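Equipment planning for robotic manipulation laboratories
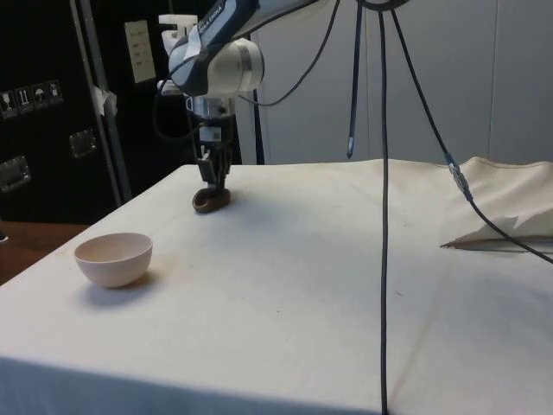

A robot arm with its gripper closed on a small brown object, with an empty bowl nearby on the table.

Equipment planning for robotic manipulation laboratories is the process by which a school, institute or company decides what to buy, in what order and with what money, before setting up tabletop robot work. It covers the arm and its gripper, the furniture and wiring around them, the objects to be handled, and the staff time needed to keep the whole installation running. The subject is treated in procurement guides and in the internal rules of many laboratories.

Scope

A manipulation workstation is usually planned as a single purchase made up of several lines. The arm is the largest line in most budgets, but it is seldom sold ready for use. Grippers, mounting plates, controllers, cables and safety equipment may come from different suppliers, each with its own delivery time and warranty terms. Planners therefore distinguish between the catalog price of the arm and the installed price of the workstation.

The Palcombe method, named after the technical college where it was first written down, divides the installed price into three parts: the machine, the station and the supply of objects. Hanna Cieślak, who drew up the original worksheet, recommended that the three parts be approved together, as stations had been left unfinished when the machine was bought from one year's funds and the table from the next.

Arm and gripper

The main figures considered in choosing an arm are reach, payload and repeatability. For picking up small household or natural objects, payload is rarely the limiting figure, and a buyer may save money by choosing a lighter model. The weight of the gripper and its mount must be subtracted from the rated payload.

Grippers with narrow fingers suit small and irregular items, including curved ones that offer few flat faces. Wider fingers and suction cups are preferred for boxes and packaged goods. Fingers wear faster than any other part of the machine, and spare sets are normally ordered with the arm. The Clesora purchasing guide sets aside funds for replacement fingers over the first 24 months.

Station

The station includes the table, its covering, the mounting frame and the cabling. A plain cloth covering is inexpensive and protects both the tabletop and the objects, but it stains and must be replaced from time to time. It may also shift or bunch up under repeated contact. Rubber matting costs more and lasts longer.

Cabling is the item most often left out of early budgets. An overhead arm needs lines for power and data that are long enough for its full range of motion, with connectors placed where they can be reached. In a review of workstation orders at the Adugna training center, Kedir Tufa found that cables, connectors and clamps had been ordered late in almost 30 percent of cases – usually after the arm had already been delivered.

Transport cases should be counted as part of the station. They take up floor space, and laboratories that expect to move or lend the equipment generally keep them.

Objects and containers

Bowls, trays and small objects are bought from ordinary shops and make up a minor share of the cost. The Trilwood laboratory, under Letay Gebretsadik, keeps a stock of 100 objects for each station and records the source of every one, so that a broken piece can be matched. Bowls are bought in several copies of the same model for the same reason.

Running costs

Service contracts, software renewals and operator hours continue after the purchase is complete. A common planning figure is 2000 operating hours between major inspections, although the manufacturer's manual takes priority where it gives a shorter period. Operator hours are often paid from a different account, and the Palcombe worksheet lists them on a separate page.

Purchase or lease

Leasing spreads the cost and may include repairs, but lease terms can forbid changes to the wrist or mount. Ebise Weldu and Iara Olivares, comparing the two approaches for teaching laboratories, advised leasing for short projects and purchase where grippers would be changed often. Their report also discusses used arms, which may be sold without a controller.

See also

Laboratory procurement
End effector
Equipment depreciation
Service contract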